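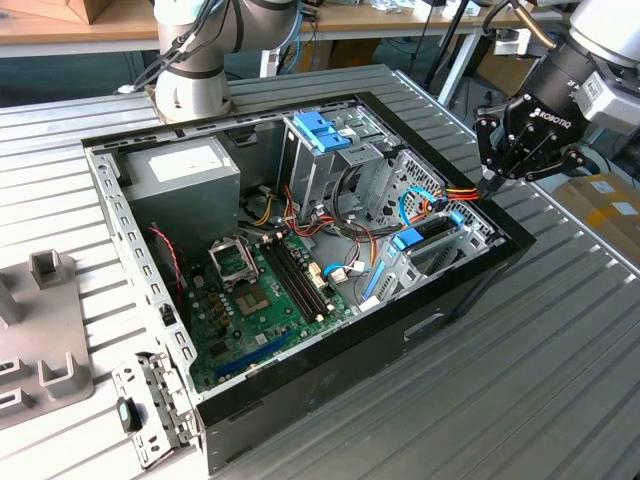 ## 拆机示教:机箱里的线

机箱侧放在带棱的铝台面上,侧板已卸,内部朝上。右侧的手臂带着 ROBOTIQ 三指夹爪伸到橙色电源线旁边,机箱后面还立着另一条白色手臂。

这一页属于 Giltel 拆解项目的图集,内容是人怎样把拆旧台式机的动作教给机械臂。地点在 Hirnberg 的实验间,示教从二月开始。示教方式有两种:一种是人直接握住手臂拖着走,另一种是人坐在旁边用手柄遥控。两种都会把关节角度、夹爪开度和相机画面按同一个时钟记下来,之后交给训练程序。

图集按工序排列,这一页只讲线缆:电源线、SATA 数据线、主板上的供电插头。硬盘、电源和主板的拆卸放在后面几页。

## 为什么从线缆教起

线缆最难用程序写死。同一型号的机箱,线的走法也会不一样,有的用扎带捆着,有的压在硬盘架下面,有的绕过散热器再折回来。螺丝的位置可以从图纸上量,线的位置只能现场看。

项目最初试过给插头建模型库,用视觉识别插头再规划抓取。插头露在外面时效果还行,一旦被别的线挡住就找不到。后来改为示教,由人来决定先拨开哪一根、从哪个方向夹、夹住以后往哪边带。

到这一页整理时,线缆工序一共录了 227 条示教,其中 100 条是拖动示教,其余为遥控。一条示教从手臂离开待机位开始,到插头放进料盒、手臂回到待机位为止。中途放弃的也保留,单独存放,不计入上面的数字。

## 拖动示教

操作者先按住腕部的使能按钮,手臂进入零力模式,可以用手推动。做线缆时,一只手扶腕部,另一只手放在前臂上,这样转腕时肘部不会往外甩。夹爪的开合用脚踏板控制。

几条操作上的约定:

- 进入机箱之前先停一下,让相机拍到完整的线束。
- 手指从硬盘架一侧往下伸,不从主板正上方压。
- 夹住插头本体,不夹线。
- 插头较紧时左右轻晃,不要直接往上拔。
- 手掌和袖口尽量不进入腕部相机的视野。

最后一条做起来比较麻烦。人的手挡在相机前面,录下的画面和机器自己干活时看到的不一样,训练出来的模型会犹豫。新来的操作者通常要重录几次才习惯。

拖动的好处是手感直接。插头卡住了,手上马上知道,可以换一个角度再试。坏处是累,而且两条手臂很难由一个人同时拖动,所以双臂的动作基本都用遥控来录。

## 遥控示教

遥控用的是 Serkesent 手柄,左右各一个,分别对应两条手臂。手柄的位移按比例缩小后传给夹爪,默认比例是二比一,进机箱以后改成四比一。操作者坐在台子侧面,既可以直接看机箱,也可以看屏幕上的腕部画面。

刚开始大家都喜欢直接看机箱,因为有立体感。录到后来,多数人在进机箱以后会转去看屏幕,夹爪本身会把视线挡住,从侧面看不清指尖和插头之间还差多少。现在的做法是:接近时看实物,下指时看屏幕,退出时再回到实物。

遥控没有力反馈,只在屏幕一角显示一条力的读数。读数变红时手柄会振动,操作者应当松开使能键,等手臂停稳再决定退还是继续。这个习惯要先在废机箱上练,练熟了才正式录制。

双臂分工也在这个阶段定下来。一条手臂负责拨线或按住线束,另一条负责夹插头。拨线的那条先到位,停住,另一条再进去。两条同时移动的示教试录过几条,时间短一些,但训练后的动作容易互相让路,停在半空,所以没有继续用。

## 腕部视角

下面的视角来自夹爪一侧,指尖已经伸到硬盘架旁边的线缆和接头当中。红、黄、橙、黑几色电源线汇到白色的 SATA 电源接头,蓝色数据线从旁边绕过。
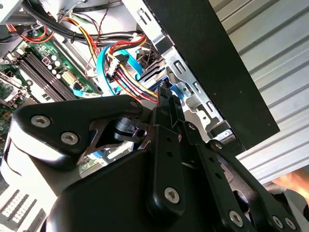 Úna Duggan 留言问,示教的人水平不一样,会不会把模型教乱。她自己教过焊接机器人,遇到过两个师傅一个习惯从左进、一个习惯从右进,机器学完以后在中间来回摆。她建议每道工序只留一个人的示教,或者至少先把进入方向统一。

这个问题在线缆工序里确实出现过。进入方向没有统一之前,模型有时会在机箱上方停住,往两边各偏一点。后来规定从硬盘架一侧进入,方向相反的示教单独存档,停顿少了很多。至于只留一个人的示教,我们没有采用。不同的人处理卡住的插头办法不同,这部分差异对训练有用,保留了下来。

## 一条示教怎样算合格

录完以后先由操作者自己回放一遍,再由另一个人看。检查的项目不多:

1. 相机画面和关节数据的时间是否对得上。
2. 夹爪闭合时夹的是插头还是线。
3. 是否碰到内存插槽或 CPU 插座。
4. 插头是否放进料盒,有没有掉在机箱里。
5. 有没有超过十秒的无意义停顿。

第二项最容易判断错。从侧面的相机看,夹插头和夹线差别很小,要以腕部画面为准。两路画面结论不一致时,这条示教标成待定,由第三个人再看。

碰到插座的示教不删,但要标出接触的时刻,训练时从接触前一秒截断。截断后的片段只用来教接近动作,不用来教拔插头。

## 标注和命名

每条示教配一句简短的中文说明,写清动作和对象,例如“夹住 SATA 电源接头,左右轻晃后拔出”。说明里不写“小心”“慢慢”这类词,速度由数据本身决定。线的颜色可以写,但不能只写颜色,因为换一台机箱颜色可能就换了。

文件夹按机箱编号,不按操作者编号。操作者的代号写在附表里,方便以后查问题。Szewczyk 整理过的一份命名表放在共享盘根目录,新增接头类型时请先在那里登记,再开始录。

## 还没做完的部分

- 主板供电插头带卡扣,需要一根手指压住卡扣再往上提,目前遥控录得很慢,拖动稍好。
- 扎带还是由人提前剪开。带剪刀的夹具到货后再单独开一页。
- 线缆工序的目标是 200 条遥控示教,差额会在换用新一批机箱之后补录。
- 料盒的位置准备从台面右侧移到手臂之间,移动以后旧数据里放置那一段不再使用,抓取那一段照旧。

硬盘架的示教见下一页。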